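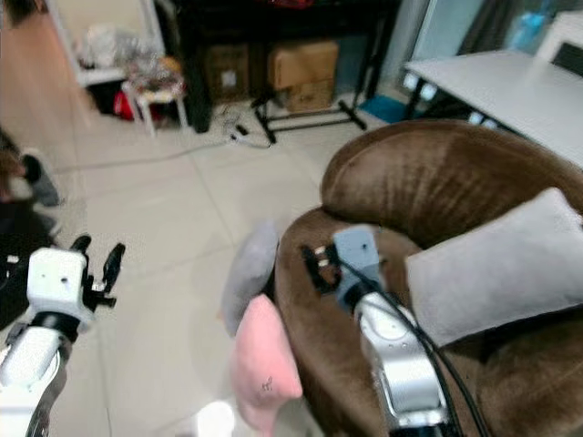 Teaching the cushion task by remote control

Part of the Plitel household set. Read the page on starting the leader arms first if you have not used them before.

The task is to pick up the loose cushions one at a time and put them back on the seat. It sounds easy, and by hand it is. Through a pair of leader arms it takes some practice, mostly because a cushion has no fixed shape and you feel very little through the handles.

Before you start

Set both leader arms to the rest position and wait for the tone. Check that the grippers open and close fully. Type the task name exactly as it appears in the Whitlock recorder list, or the episode will be filed under the wrong task. Park the base so that either gripper can reach the middle of the seat without the elbow going straight.

Recording an episode

1. Press the left pedal to begin. Hold still for 2 seconds.

2. Choose the arm nearer the cushion. Keep the other one open and out of the way, but don't park it. The policy learns from both arms, and a frozen arm in half the set causes trouble later.

3. Come in slowly with the fingers either side of an edge or a corner. Close on the filling as well as the cover. A pinch of cover alone tends to slide off during the lift.

4. If the cushion shifts as you close, lean it gently against the front of the seat and close again. Small corrections like this are worth keeping.

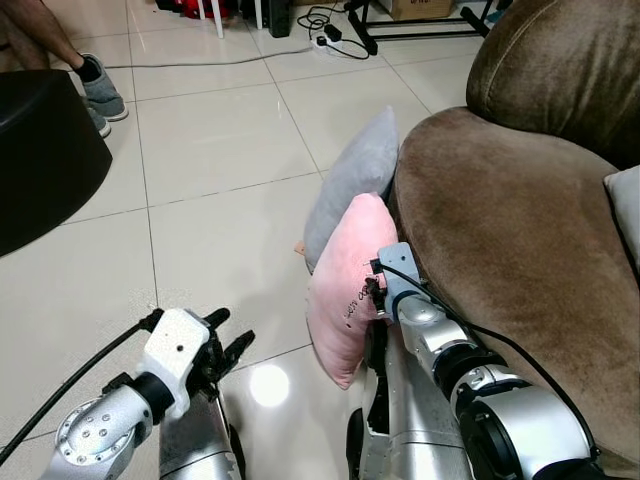
Do I have to use the same arm every time?

Use whichever arm is closer. Over a full session the split should come out fairly even, so change the starting layout if you find one side doing all the work.

5. Lift straight up until the lowest corner is clear of the seat edge, then turn the wrist. Turning first drags the cushion and often pulls it out of the fingers.

6. Move across at an even speed. Fast swings blur the head camera and set the cushion rocking, and you then have to wait for it to settle.
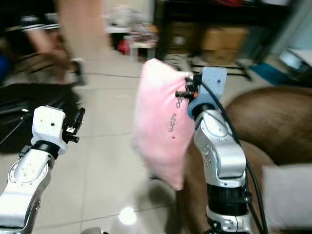
Pink cushion held by its upper corner in the right gripper.

7. Lower the cushion on to the seat, open the gripper fully, and back away before raising the arm. Press the right pedal to save.

What to keep and what to throw out

Keep an episode with one dropped cushion if you picked it up again without help. Discard it if anyone touched a cushion or if an arm hit its limit. We recorded 100 episodes for the first Loltau model and kept 96.

Move the cushions after every episode, and change their order as well as their angle. Stop for a break after 6 episodes in a row. Tired operators get jerky, and it shows in the data.

Upload to Grolora at the end of the session. The next page covers trimming.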